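**Sweet peas in cups or straight in the ground? Mine come up leggy every year**

Asked in Flowers & Cutting Gardens

Hello everyone! I've been reading this board for a couple of seasons and finally have a question of my own. I grow sweet peas along the fence behind our place in Dillton, and every spring I start them indoors, and every spring I end up with long pale stems that flop over the minute I carry them outside. My grandmother just poked hers into the dirt and had armfuls of flowers by June, so I'm starting to wonder if I'm making life harder than it needs to be.

This year I bought a packet of Bernel (the lavender one with the cream edge) and I only have enough seed for one good try. I don't own root trainers and would like to use ordinary drinking cups if I can get away with it. Our last frost is usually early May. I have a south window, a cold porch and a cheap shop light.

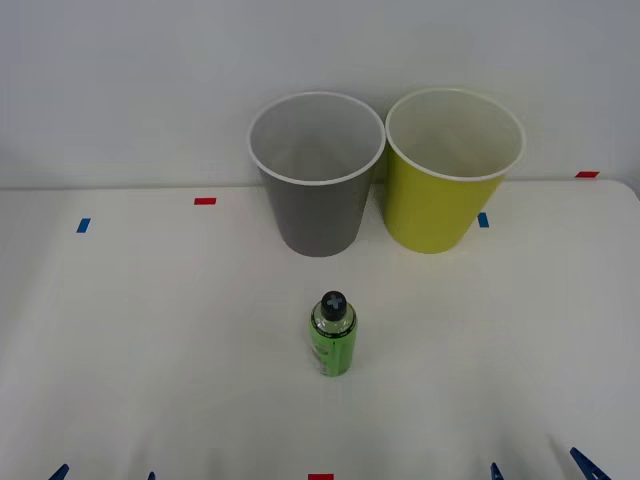

## Answers

### Answer 1 (marked helpful)

Welcome! Sweet peas are my favorite thing to talk about, so get yourself a coffee.

Cups will do you just fine. I've used root trainers, toilet paper tubes, yogurt pots and drinking cups, and by the middle of June I couldn't have told you which plants came out of which. What matters is depth, because sweet peas send a long root down before they do much of anything on top. Go for the tallest cups you have and poke three or four holes in the bottom with a skewer. Two seeds to a cup is plenty.

Now the legginess. I'd bet my good pruners it's warmth. We're all taught to baby seedlings, and sweet peas hate being babied! Keep them in the house only until you see the first green nose come up (with mine it's usually a week or so, though I've waited longer in a chilly kitchen), then move them straight out to that cold porch of yours. They can take a light frost once they're used to it. A south window in a heated room is the worst spot in the house for them — they race for the glass and never build any stem.

My own routine, for what it's worth:

1. Soak the seed overnight if it looks hard and shiny. I skip it with fresh seed.
2. Fill the cups with ordinary potting mix, water well and let them drain.
3. Push the seeds in to the first knuckle and cover.
4. Move to the porch as soon as they show, with the shop light a hand's width above them if the porch is dim.
5. Pinch out the tip when there are three pairs of leaves. It feels cruel, and I put it off every year, but you get side shoots from low down and a much sturdier plant.

For timing, I sow in early March with the same frost date as yours, and plant out in the middle of April with some old fleece handy.

If you do use paper, watch the bottoms. They go soft after a few weeks of watering, and I've had a whole root ball slide out onto my slippers. I stand mine in an old roasting pan so I can carry the lot in one go. Plastic ones you can wash and keep for next year, and I have a stack in the shed that has done 5 springs already. 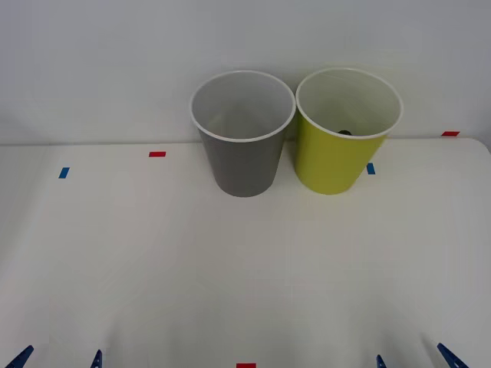
**How do you get the seedlings out of a cup without breaking the roots?**

Water them an hour beforehand, lay your fingers across the top with the stems between them, tip the whole thing over and give the base a squeeze. If it sticks, slit the side with scissors. Plant the clump as it is and don't try to tease the two seedlings apart.

### Answer 2

just direct sow. I put 200 seeds along my fence in April and never look at them. mice get some. Whatever comes up is tough as anything

### Answer 3

I'm going to come down in the middle, if that's allowed. With only one packet I wouldn't risk the mice, so start most of them in cups, but hold back a few seeds and push them in at the foot of the fence in April. The late ones start blooming as the early ones get tired, and you get another couple of weeks of flowers for your trouble.

Also, do check your soil before you blame the seedlings. I had poor, floppy plants for years on my old plot, and a barrow of compost dug in the fall did more for them than all my fussing indoors. I buy the Brurnetti bagged stuff when my own heap runs short. It's a bit twiggy but the peas don't mind.

If you like Bernel, look out for Ní Bhriain next year. It's a deeper color and has the better scent of the two, at least to my nose, and it holds up nicely in a vase if you cut it early in the morning. Keep picking, too! Once they set pods they pretty much stop flowering, so go over the vines every other day even if you have to give bunches away to the mail carrier.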